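Shopping for a gripper without wasting your money

I spent most of October pricing grippers for our little fruit sorting bench, and I made enough dumb mistakes that I figured I'd write them down. My first one was going straight to the catalogs! Go to your grocery bag first. Write down the smallest, softest thing you want picked up and the biggest, then shop for the gap between those two.

For us the small end is a cherry, stem and all, and the big end is a fat mandarin. 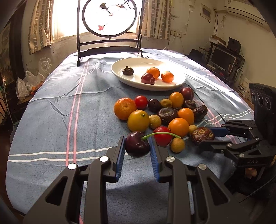 Pads are where I'd put my money. Ask what a spare set costs before you ask about anything else (I forgot, and had to call Ferklow back on a Wednesday with my tail between my legs). I now budget for 2 spare sets per gripper and keep them in a labeled jar. My friend Gönül Ersoy skipped this and lost a whole week waiting on the mail.

Next, tape out your table. Leave elbow room if two grippers will be reaching into the same pile, and do a practice run at the hour you'd really be working. Low sun on a shiny plate can be a pain, so a plain curtain belongs on the shopping list too.

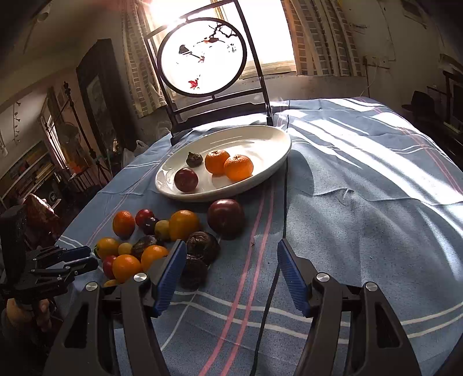 My whole budget came to $1,118, and I held back $100 of that for cables, clamps and whatever I'd forgotten. I'd forgotten plenty! If you can, borrow before you buy. Dilley let me try a floor model for 8 days, and I changed my mind about the size I wanted on the first afternoon.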